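Jarnwood Parts Works
Equipment Planning Group: Minutes of the Meeting of March 20, 2025 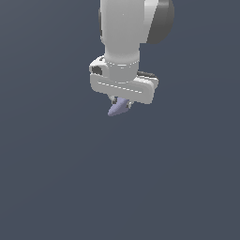 Simulation view: arm and two-finger gripper holding a tapered part, tip down and to the left.

Present: production, maintenance, finance, purchasing, safety, quality. Apologies from the Korkthorpe site, who sent written comments.

1. Minutes of the last meeting

Approved with one correction. Under item 4, the compressor service was charged to the maintenance budget and should not have been listed as capital.

2. Matters arising

The floor survey for bay 7 is finished. Maintenance reported that the slab is sound but has a slope toward the drain. Any arm mounted there will need a leveled base plate. The cost of the plate was not in the first estimate and has been added under item 4.

The old tumbling machine has still not been collected. Purchasing will call the scrap dealer again.

3. Loading cell for the finishing line

Production presented the simulation work. The task is to pick single tapered parts from a tray and set them into the finishing fixture. The model covers the arm and the gripper only. The tray, the fixture and the guarding have not been added.

Quality asked whether the fingers would mark the part near the wide end, where it is held. Production said the simulation does not answer that and it would have to be tried with real parts. Quality would like soft finger pads quoted as an option.

Maintenance asked who would look after the arm once it is out of warranty. At present two people on the day shift have had any training and the night shift has none. It was agreed that training for both shifts must be part of the purchase and not left to a later year.

Korkthorpe wrote that they would want to borrow the cell for short runs. The group did not support this. Moving the base plate and guarding between sites would take too long. Korkthorpe may send parts to Jarnwood for trial instead.

4. Quotes and budget

Two suppliers have quoted, Sikard and Jääskeläinen. Purchasing had put both on the same basis as far as possible.

Sikard: arm, gripper, controller, and guarding in one price. Installation included. Training is for one shift only. Delivery in 7 weeks from order.

Jääskeläinen: arm, gripper, and controller. Guarding to be bought separately. Training for both shifts included. The supplier will run a trial on our parts before we commit, at no charge, if we send a batch of 112.

Finance said the two totals are close once guarding is added to the second quote, and that neither should be chosen on price alone. The base plate comes to $996 and is the same for either supplier. Spare fingers are $509 a set from Jääskeläinen. Sikard has not given a price for spares and will be asked for one.

There was some discussion about leasing. Finance has looked at it and prefers to buy, as the lease terms offered run longer than the current contract for the finished parts. Production asked that leasing be kept open in case the contract is extended. Finance agreed to bring the lease figures to the next meeting.

Agreed: no order to be placed until the trial has been run. Purchasing to ask Sikard whether they will run the same trial.

5. Safety

Safety needs the guarding layout before giving an opinion. The aisle beside bay 7 is used by pallet trucks and the gate must not open into it. If the aisle has to be moved, the paint and signs are to be charged to this project.

The risk assessment will be done jointly with whichever supplier is chosen. Safety asked to be at the first site visit, which did not happen with the packing machine.

6. Timing

Production would like the cell working by October, ahead of the busy part of the year. Maintenance said this is possible if the electrical work is done during the summer shutdown. The electrician has to be booked soon.

7. Actions

Production: add tray and fixture to the simulation; send trial batch.
Purchasing: Sikard spares price, second-shift training price, and trial; soft pads quote from both; scrap dealer.
Finance: lease figures; revised capital request including base plate, training, and one set of spare fingers.
Maintenance: base plate drawing; book electrician.
Safety: mark up the bay 7 plan with the aisle and gate position.

8. Any other business

The label printer in packing has failed again. Maintenance will get a price for a replacement. It will come out of the small equipment budget and does not need to come back to this group.

Next meeting to be set when the trial results are in.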